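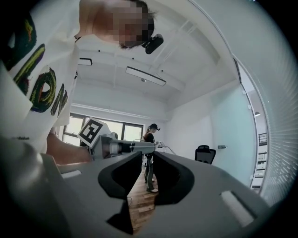

Ukdale open day recordings

Data card, second version

What this is
A set of short recordings made during the May open day at the Ukdale workshop. Visitors could watch the arm being set up and then try the hand-held gripper for themselves. The set holds 400 clips, 111 of them made by visitors and the rest by staff.

The room
First floor, wooden boards, white walls, one wide window. The daylight is strong and the view outside is often washed out. A glass partition divides the room from the stairs, and people on the other side may show up in the background.

Equipment
One robotic arm with a square black-and-white marker card on top
Hand-held gripper with two black fingertips
Cables from the arm run across the room, so expect them in many clips

Folders
staff/ setup and demonstration
visitors/ first attempts, unedited
notes/ one text file per session

Known problems
26 clips have no matching notes file. Clip 1591 in the old numbering was entered twice and the second copy has been removed. The wide lens bends straight lines heavily near the corners, and no correction has been applied.

Privacy
Faces are pixelated. Sound was removed before release. Please don't try to identify anyone.

Contact
Anong Kaewkla for the recordings, Lionel Hulme for access and corrections. Give the clip number when you write.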